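Section 4: Your first soft pick with the Vaker hand gripper

By now you should have the Vaker out of its tray, charged and paired with the Lama box (if the light on the Lama is still blinking, go back to Section 3 and come and find me again afterwards). I'm Vojtěch Danko, I wrote the other sections too, and this is the one I enjoyed most, as it's where you finally get to pick something up.

I start everybody on clothing. Blocks and tins are easy and teach you bad habits, while something padded makes you slow down and look at what the jaws are doing. A child's ski glove is my favourite. It has thick bits, thin bits, straps, seams and fingers that go their own way, and it doesn't mind being pinched a few dozen times in an afternoon.

What you need

The Vaker, with the flat jaw faces fitted
The Lama box, switched on and within cable reach
One padded glove or mitten
A pale, plain cloth or mat, big enough for the glove with a bit to spare
The Mikuš app, open on the Record page

Getting ready

1. Lay the cloth out and smooth it down. Big folds in the cloth will get picked up along with the glove, and you'll spend ages wondering why your lift looks so heavy.

2. Put the glove down flat, palm side down, with the fingers pointing off to one side. Left or right doesn't matter, but stick to the same side for the whole session.

3. Close any wrist strap. Loose hook-and-loop is a menace! It grabs the cloth, it grabs your sleeve, and once it has filled up with fluff it won't hold the cuff shut either.

4. In the app, tap New Set and give it a name you'll recognise next month. I once called a set "gloves again" and had to watch every clip in it to find the one I wanted.

5. Squeeze the handle all the way and let go, seven times. I know it feels silly, but the app uses those squeezes to learn where open and closed are, and it won't start recording without them.

Note: if the app shows a grip reading above 184 with nothing between the jaws, the faces aren't sitting straight. Slacken both face screws, squeeze the handle gently, and tighten them up again while you're still squeezing.

Finding your spot

6. Bring the Vaker in from the side nearest you and let the jaws come to rest on the back of the glove. Keep your wrist loose. All you want at this point is light contact, enough to press the fabric in a little.

7. Look at the camera view in the app before you do anything else. The jaws should sit near the middle of the picture with the arms spreading out below them, and you should be able to tell which part of the glove you're touching. 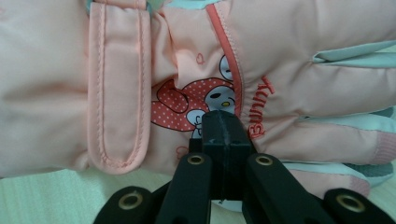 Jaws closed and resting on the back of the glove, next to the "Bunny" lettering.

8. Pick a landmark you can find again. Lettering is good, so is a seam or a printed character, and I'm very fond of piping. Plain pink padding all looks the same after the tenth go, and you'll drift towards the cuff without noticing.

9. Happy with the spot? Lift the jaws clear by a finger's width, then let them open fully.

Caution: don't drag the jaws sideways across embroidery or print while they're touching. The edges of the faces are square and they will catch a thread sooner or later. Lift, move, come down again.

The pick itself

10. Press Record and wait for the beep.

11. Lower the open jaws onto the padding on either side of your chosen spot, and press down slightly so that a fold of fabric rises between them.

12. Squeeze slowly. If the handle goes all the way home and the grip reading hardly moves, you've missed the fold, so open up and press a touch deeper next time.

13. Lift straight up, hold for a slow breath, and lower the glove back onto the cloth. Open the jaws, move away, and press Record again to stop.

14. Straighten the glove and go again. Four good picks from one spot is plenty before you choose a new one.

Note: the Lama keeps 320 clips before it wants emptying. That sounds like loads – it isn't, if you're the sort who records every practice go. Delete the duds as you go along.

Caution: keep your free hand well away from the arms and their pivots while you squeeze. The arms fold inwards faster than you'd think and the gap at the pivots is just right for a fingertip. Children can watch, but please don't let them work the handle.

If it's going wrong

Glove slides instead of lifting. You're squeezing before the fold has come up. Go back to step 11 and press first. Wiping the faces with a damp cloth helps too, especially once they've had some use.

Glove lifts, then drops at the top. Usually that's a thin pinch of the outer fabric with none of the padding in it. Take a bigger fold.

Jaws close unevenly. Have a look at the pivots for fluff. An old toothbrush gets it out nicely, and please don't oil them (oil ends up on the fabric and then on everything else).

App says "target lost". Your sleeve or your other hand has probably wandered in front of the camera. Move it away and the message clears by itself.

A few scuffs on the jaw faces are fine and won't affect your clips. A chip or a bent corner is another matter, and you'll want a new pair. They come as a set from our Zitunstead workshop, and the order form is at the back of the guide, just after the page on cleaning.

Once you can do four clean picks in a row from three different spots, move on to Section 5, where we turn the glove over and try the same thing by the fingertips. Leave the Lama switched on if you're carrying straight on, or it'll want those seven squeezes all over again.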